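Frequently Asked Questions: Commercial Leases and Tenant Build-Outs

The Real Estate and Leasing Group at Tiedemann answers the same questions from small business tenants many times a month. The answers below cover the ones we hear most. They are general information and do not replace advice about your own lease, and reading them does not make you a client of the firm.

Do I need a lawyer to review a commercial lease?

The law does not require one. Commercial tenants have far fewer built-in protections than people who rent a home, though, and most of what you can and cannot do will come from the lease itself. If the term is longer than a year, or if you are signing a personal guaranty, we suggest having the lease read before you sign. A review after signing can tell you what you agreed to, but it usually cannot change it.

What should I send you before the first call?

Send the full draft lease with every exhibit, any letter of intent, the floor plan if you have one, and your emails with the landlord or broker about repairs, parking or free rent. Tenants often leave out the rules and regulations exhibit. Please include it. It can limit deliveries, signs, noise and hours.

What is the difference between rentable and usable square feet?

Usable square feet is the space inside your own walls. Rentable square feet adds a share of the lobby, hallways and other common areas. If your suite measures 1,000 usable square feet and the lease says 1,170 rentable, you pay rent on 1,170. Ask which measurement standard the landlord used, and ask whether the landlord can remeasure during the term. We prefer a sentence that fixes the number until the lease ends.

The landlord measured again and got a different number. What now?

Look for a remeasurement clause first. Some leases state that the square footage is agreed and will not be adjusted. Others let either side correct it. If the lease is silent, the answer depends on how rent is stated - as a flat monthly amount or as a rate per square foot.

What is a personal guaranty, and can I avoid it?

A guaranty makes you responsible for the rent if your company does not pay. New companies are nearly always asked for one. You may be able to limit it to a fixed dollar amount, have it end after a period of on-time payment, or offer a larger security deposit in its place. Manouchehr Fallahi handles most of our guaranty negotiations and can tell you early on which of these the landlord is likely to accept.

What are CAM charges?

CAM stands for common area maintenance. It covers costs such as snow removal, landscaping, lighting and repairs to shared areas. Read the list of exclusions closely. Roof replacement, the landlord's legal fees and the cost of leasing other suites should normally be kept out. You also want a right to review the books, with enough time to use it. A 30-day window after the yearly statement arrives is short.

Who pays for the build-out?

It depends on the deal. The landlord may do the work, give you an allowance, or hand over the space as it is. With an allowance, check when the money is paid. Many leases pay only after the work is finished and lien waivers are in from every contractor, so you will need cash or credit to carry the job until then.

Can I start work before the landlord approves my plans?

No. Nearly every lease treats unapproved work as a default, and some allow the landlord to make you remove it. Ask for a deadline for the landlord's response and a statement that silence after that date counts as approval. Not every landlord will agree to the second part.

At the end of the lease, what do I have to take out?

Your surrender clause controls this. Trade fixtures, meaning items you installed to run your business, usually belong to you and can be removed if you repair the damage. Alterations to the building usually stay unless the landlord asks for them to come out. The hard cases are in the middle, such as shelving bolted to studs or a workbench anchored to the floor.

How do I show which items are mine? 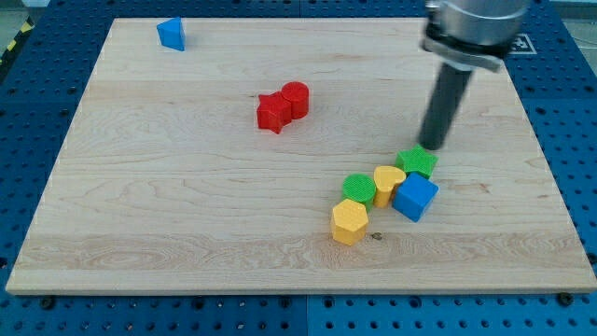

Make a schedule of fixtures and equipment, attach it to the lease, and update it when you add something of value. Describe each item so that a stranger could find it in the room. "One table" will not help you much in a dispute three years later. A blue pegboard tabletop with a rectangular maple board lying on it is easy to pick out, and the entry should list the top and the board separately and say whether either one is fastened down. Keep receipts with the schedule, and ask the landlord to initial each new version.

Can I sublet part of my space?

Only if the lease allows it, and most require written consent. Ask that consent not be unreasonably withheld, and check whether the landlord can take the space back when you make the request. Selling your company may also count as an assignment under the lease.

How do you charge?

Lease reviews are billed at a flat fee, quoted after we see the page count and exhibits. Negotiation is hourly. Eino Hakala, our intake coordinator, can give you a quote and run the conflict check. Have the exact legal names of the landlord and your own company ready when you call.

How long does a review take?

Allow five business days for a standard lease. August is our busiest month, so please send drafts early if your current term ends in the fall.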